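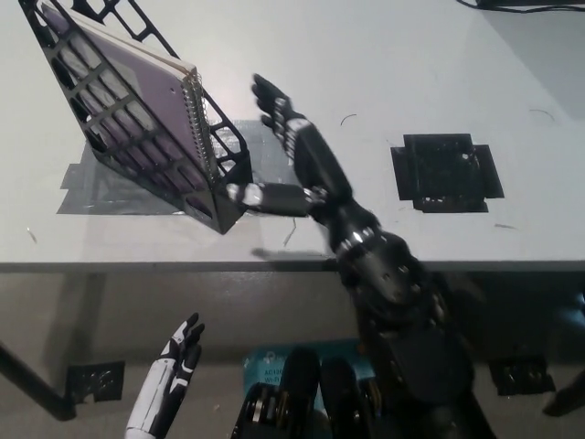

Stock condition reports from the Pluscombe store show that most damage to bound paper in the past year came from storage, with handling a distant second. Books and pads left in uneven stacks take a set along the spine, and the set does not come out under weight. Wire-bound items fare worst, as the coil presses into whatever lies on top of it. A spiral-bound notebook kept at a tilt in an open-frame stand, like the lavender-purple one in its black cradle, carries no load from other stock and has air reaching the cover through the cut-outs. The drawback is floor area. Stands cannot be used for the main run of stock, and shelving remains the standard method.

From April the following applies to all shelved paper at Pluscombe and at the Drallilska annex. Wire-bound pads are to be stacked with the coils on alternate sides, to a maximum of 22 per stack. Glued pads may go higher, provided the stack stays square. The lowest shelf in each bay is to be left clear to allow air to move under the stock. Shelves are 900 mm wide and take 4 stacks side by side with a gap between each.

Restex interleaving sheets are now held at both sites. One sheet goes between every three pads where the cover is coated. Uncoated covers do not need it. Used sheets can go back in the bin by the bay door unless they are creased.

The McIver humidity loggers in bays 1 to 3 have been recalibrated. Readings taken before the change are marked in the log and should not be compared with the new ones. Bay 4 has no logger at present; use the hand meter and enter the reading at 9 a.m.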